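The Gray Box

1.

When my aunt Impi Räsänen went to the hospital for her knee, she left me the keys of the repair shop and a list of 38 things I should not do. Number one was: do not sell the gray box from Trerar. Number two was: do not open the gray box from Trerar. The other things were normal, such as not to feed the pigeons on the window and not to lend the long ladder to the bakery.

I was twenty-three years old and I had finished a school for accountants. I knew how to repair a bicycle lamp. The shop was on the second floor of the old Dafis building, and people brought there radios, scales, sewing machines and the control boxes of small pumps. Aunt Impi had learned the trade from Branislav Čierny, who was dead already before I was born. His coat was still hanging behind the door. I was told it was a good coat and I could wear it if I was cold.

The first week there were few customers. I wrote each of them in the green notebook. A man brought a kitchen scale that always showed 714 grams, with nothing on it. I changed the battery and it continued to show 714 grams. I told him that my aunt would look at it, and he was not angry. He said that he was used to it, he only took away 714 in his head.

In the evening I called my aunt at the hospital. She asked about the pigeons. I asked about the gray box.

"It belongs to Štefánia Krajčí," she said. "She will come for it when she is ready."

"When did she bring it?"

"In August."

"Which August?"

She said that the nurse was coming with the soup, and she put down the phone.

2.

I did not open the box. I want to say this clearly, for later everyone asked me. The box was open already. Its blue circuit board was on the outside where anybody could look at it, with the small connectors in a row, and my aunt's pencil line on the cover page in the notebook said only: "Trerar, Krajčí, do not hurry."

I moved it from the shelf to the place by the slats, where the light is strong in the morning, and I sat down in front of it in the coat of Branislav Čierny. In that light I could see every pin. I did not understand what the pins were for, but I understood that somebody had cleaned them.
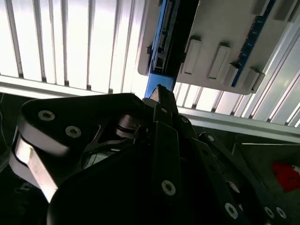

3. The visitor

She came on a morning with rain. I had expected an old woman, and she was perhaps forty, with a wet hat and a bag from the Ultden market. There was a younger woman with her, who introduced herself as Tatiana Štefanec and who carried the umbrella for both of them.

"You moved it," said Štefánia Krajčí. She had not yet said good morning.

"Only to the light," I said. "I am Chenxi Xia. Mrs. Räsänen is my aunt by marriage. She is in the hospital for her knee."

"Is it a bad knee?"

"It is the better one of the two."

She nodded and came close to the box. She did not touch it. She looked at the clips on its face, which are gray and hollow, and she put her hands in the pockets like a child in a museum who was told to be careful.

"My father built this at Priltosano," she said. "It controlled the heating in our house. On the first day of frost it made one click, and my mother would say, now it is winter. When he died it stopped clicking, in the same week. I brought it here and Mrs. Räsänen asked me for 1230 crowns. I had the money. I paid her."

I looked in the green notebook. It was written there: 1230, paid. Beside it was a small cross, and my aunt makes such a cross when the work is done.

I did not know what to do with this cross. I am not a person who thinks quickly. I turned the notebook toward her and put my finger under the line, and she read it for a longer time than the line needed.

"It is repaired?" asked Tatiana Štefanec.

"By the notebook, yes."

"Since when?"

There was a date next to the cross, 4/20/22. I showed it to them also.

Štefánia Krajčí sat down on the customers' chair, and the water from her hat fell on her knees. She said that each year my aunt had called her to ask if she should hurry with the work. Each year she had answered, no, please, there is no hurry. We have now other heating, she said. There is no place on the wall for it. She did not say it to me, she said it in the direction of the box.

I made tea, as the list did not forbid it. We drank it and talked about the market, where apples had become very expensive. Tatiana Štefanec told me that she was buying the upper floor of the house from her friend and that the walls there were still bare.

"It could hang at the stairs," she said. "Without the heating. Could it click without the heating?"

I said I would ask.

In the evening I called the hospital. My aunt listened to everything and did not interrupt me, and this is not her habit.

"It can click," she said. "It needs a small thermometer and a battery. Write them a price."

"What price?"

"Write 2000, then cross it out. Then write that it is paid."

I wrote it as she told me. Then she asked me again about the pigeons, and I had to admit that I had given them a little bread.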